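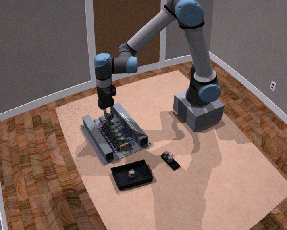

Sell the Simulation, Not Just the Arm

Rongrong Jin
Oct 23, 2025

Mastus wants panel shops to try its relay replacement cell before they buy it, and the trial is a simulation called Avram. You pay for a license, you load a panel, and a rendered arm takes plug-in relays out of the rail and puts others in. I have used it since August. My opinion is that small shops should pay for the simulation and wait on the cell.

I run the service side of a shop in Bresham. We have 30 people and we look after control panels for other companies. Swapping relays is dull work, and it is easy to get wrong late in a shift. I would be glad to hand some of it to a machine. I also can't spend money on a machine that then sits under a cover.

What the simulation gets right is the tight space. The relays stand in one line between two rows of terminals, with thin blue and black wires running across on each side. The view from the wrist shows how much of that the gripper hides when it gets close. On the sample panel you can read K41 through K46 down the left side, but the near end of the panel is behind the tool. I have put my own hand in front of my own work plenty of times, so this is a fair problem to show a customer. A sales video would have picked a better angle.
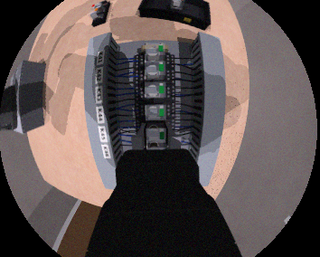 What it leaves out

The rendered wires are neat. Ours are not. We open panels where three different people have added things over the years and none of them had enough duct. Avram lets you move the panel on the mat and change the light, and that is useful, but I found no way to make a wire stick out where it should not. I asked Mastus and was told it is planned. I would not pay for planned.

The second thing is feel. When I pull an old relay I know from my fingers if it is coming straight. The simulation gives you a force number, and you have to trust that the number has something to do with an old socket full of dust. Tillemik, which sells a rival package, has the same weakness, so I don't hold it against Mastus alone.

The layout is simple: an open black tray near the panel, a small holder for relays next to it, and the arm on its pedestal behind. I like that. We could copy it on a bench, and my technicians understood it without a manual.
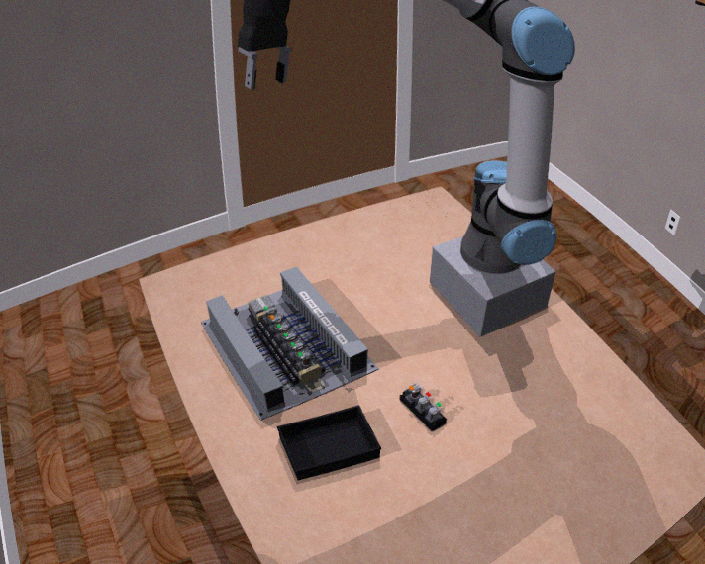
Who should buy

If you build the same panel over and over, buy the license, run it 1,000 times with the panel in different positions, and look at where it fails. If the failures are all in one spot, maybe you need a different rail layout and no robot.

If you do field service like we do, one license is enough. Ours showed us that 2 of our standard panels leave too little room for the gripper fingers. We are changing those drawings, and the technicians will be happier too.

I will look at the cell again when the software can show me a bad panel.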